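Community > Clubs > Zonville Robotics Club

April – posted by the Club Desk

Helpers wanted: Cluvix folding project

We need 10 people to help teach a two-armed robot to handle clothes.
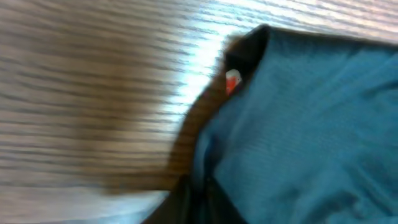

Teal fabric on the worktable.

What you will do

Guide both arms through short folding tasks. Sessions last 2 hours.

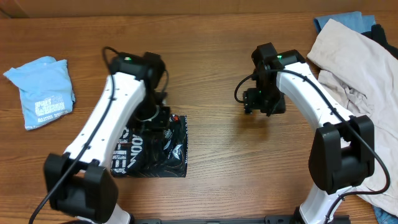 Who can apply

Anyone over 16 – no coding needed.

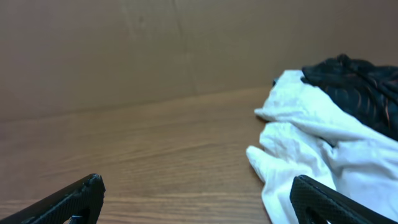
How to join

Sign up at the club desk by 3 pm. Patterned fabrics are next on our list,

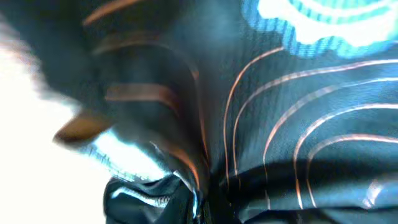

and we aim to record 400 folds before the summer show.

Related
Clenance build night
Hafþórsson Cup entries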